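Sorting Parts in a Shared Workshop
25 Dec 2020
By Hildegard Diekmann
Last updated: August

Pascal Tiedemann has spent 229 evenings on his two-arm sorter, which he calls Jedolix. He builds it in a shared workshop in Nikport.

The job is to clear small motors, circuit boards and wires from a tray into yellow bins. "Motors were working in a month," he said. "Wires are the hard part. They bend, and they catch on each other."
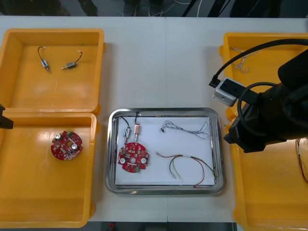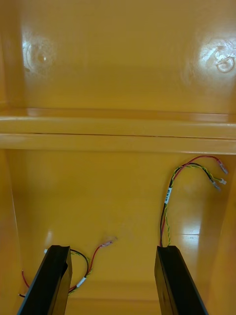
Tiedemann set aside up to 3000 dollars for the project and has spent most of it on the arms. He rewrote the grasping code four times. The current version picks a wire near its sleeve and lifts slowly.

"If it drags a second one along, it has to put both down and start over," he said. "I don't have a good fix for that yet."

He plans to work on the fingertips next.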